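Óleo para tábuas Clamisau: avaliação após cinco meses de uso

O Clamisau é um óleo mineral com cera de abelha, vendido em frasco de 191 ml e indicado para tábuas e tampos de madeira clara. A comparação foi feita com o Hondcombe, usado até maio nas mesmas peças.

Preparação
Lixa de grão 220, pano húmido, secagem durante a noite. O fabricante recomenda 2 demãos com 20 minutos de intervalo. Na madeira de topo foi necessária uma terceira.

Aplicação
A consistência é mais fluida do que a do Hondcombe e o produto espalha bem com pano de algodão. O bico doseador verte em excesso quando o frasco está cheio. Consumo medido numa tábua de 50 cm: 6 ml por demão.

Acabamento
Mate, sem película. O tom aquece ligeiramente e o veio ganha contraste. Não se notou cheiro passadas 24 horas. Em painéis colados, convém insistir nas juntas, onde o óleo tende a acumular-se e deixar uma linha mais escura se não for limpo.

Madeira clara de veio ondulado, com as juntas entre pranchas pouco marcadas.

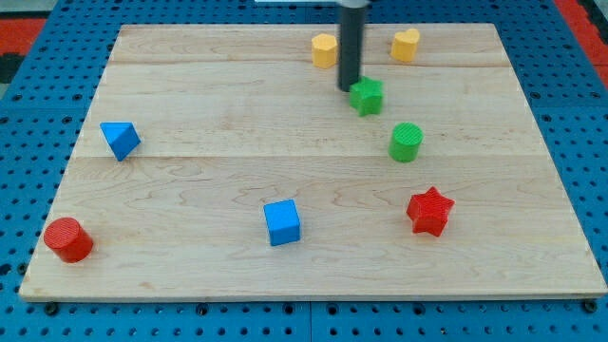
Manutenção
Uma demão por mês em peças de uso diário. O Hondcombe pedia intervalos mais curtos, de três semanas. Lavagem à mão, sem imersão.

Classificação
Absorção: 4/5
Acabamento: 4/5
Embalagem: 2/5
Preço: 3/5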